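Baird Room, Brendbridge: Sorting and Cleaning

Posted April 13, 2020

The Baird Room is the back classroom on the ground floor of the Kallton Street building in Brendbridge. It is used for drawing classes, map study and the monthly repair evening, and over the years it had filled up with things from all of them. The shelves were full, the big table was used for storage, and people had started leaving materials on the window ledge.

This page covers the sorting and cleaning of the room, in the order the work was done. Notes on where things are now kept are included with each part, so that anyone who uses the room can find what they need. There is a short list at the end of what is still left to do.

The door and coat hooks

The row of hooks by the door had more bags on it than coats. Most of the bags held old class handouts. The handouts went into the paper recycling, except for one set of the perspective exercises, which is now in the gray folder on the top shelf.

The door itself was wiped down on both sides. The hinge still squeaks a little. It needs oil, and the oil can was not found until the room was almost finished — it was behind the radiator.

Tall shelves, left side

Paper is on the left side now, all of it. Sketch pads are at eye level, loose drawing paper is below them, and the heavy watercolor sheets lie flat on the bottom shelf. Please don't stand the watercolor sheets on end. They curl and then they are no good to anyone.

The shelves were emptied one at a time from the top. Each one was vacuumed with the brush nozzle, wiped with a damp cloth and left to dry before anything went back on it. Doing it this way took longer, but the floor stayed clear enough to walk on.

Tall shelves, right side

Tools and boxes. The Kevik storage boxes are on the three middle shelves with the labels facing out. They hold pencils, charcoal, erasers, clips, tape, string, and one box of parts for the repair evening that should not be mixed in with the rest.

The old labels were peeling, and some were wrong. The box marked "brushes" had extension cords in it. New labels were written in black marker on masking tape, which can be pulled off and replaced when the contents change.

The pencil box

Every pencil in the room was gathered up and sorted by length. The ones too short to hold comfortably were thrown out. The rest were sharpened and put back by grade, soft on the left and hard on the right. The colored pencils have their own box now.

There were 66 erasers. More than 30 of them had gone hard and left gray streaks when tested on scrap paper, so those are gone.

The map drawer

The wide drawer under the window holds the maps. Most are modern road and trail maps, and a few are reproductions of older ones. The one people ask for most is the copy of the 1796 survey of the river and the mill road. It had been folded in with a bus map. It is now in a clear sleeve at the front of the drawer, and it should be looked at in the sleeve.

The drawer runners were stiff. Rubbing them with the end of a candle helped. The drawer now opens all the way, though it still has to be pulled from the middle.

The sink corner

Jars, rags and the drying rack. The jars were soaked overnight in warm water with dish soap, and most of the paint came off with a bottle brush. A few with chipped rims were wrapped in newspaper and put in the trash.

Rags are in the bucket under the sink. Dirty ones go on the rail to dry and then home with whoever runs the class. The tap drips unless it is turned firmly.

Scrub the sink with baking soda and a sponge. Scouring powder has already worn the finish near the drain.

Boards and flat surfaces

Large flat pieces were done together, after the shelves, so the dust from above would not settle on them again. The method for the white ones was simple: brush off the loose bits first with a dry, soft brush, then go over the surface with a clean cloth. If you start with a damp cloth, the crumbs smear and you have to do the whole thing twice.

Side light is a help here. Marks that can't be seen from straight on usually show up when you look across the surface from one end.

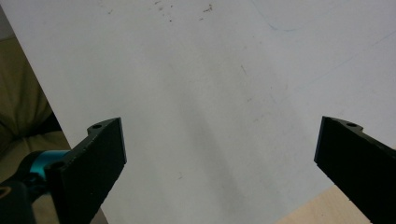
Large white surface, tilted. A few faint marks, with a scatter of small gray-brown smudges and specks toward the top.

The big table

The table was cleared last, because everything else had been passing across it. Dried glue came off with a plastic scraper held low. There is one deep knife cut near the end closest to the sink, and it has been filled with wood filler. It is still easy to feel, so put a cutting mat or a piece of card over it when drawing on thin paper.

The table has moved about a foot closer to the window. The light is better there, and it is now possible to open the map drawer with people sitting down.

The floor

Swept twice and mopped once. Pencil shavings had collected along the baseboard behind the shelves, and those had to be picked out with the crevice tool. The mop and bucket live in the hall closet. Use the small mop. The large one leaves too much water on the boards by the door.

Still to do

Oil the door hinge.

Replace the washer in the tap.

Find a lid for the charcoal box — the one on it now is from a different box and slides off.

Go through the frames stacked in the hall and decide which ones are worth keeping. Any with cracked glass can go.

Wash the curtains. They are being left until June, when they can be dried outside.

If you have borrowed anything from the Baird Room, leave it on the end of the big table with a note saying which box it came from. Please don't put it back on the shelves unless you are sure where it goes.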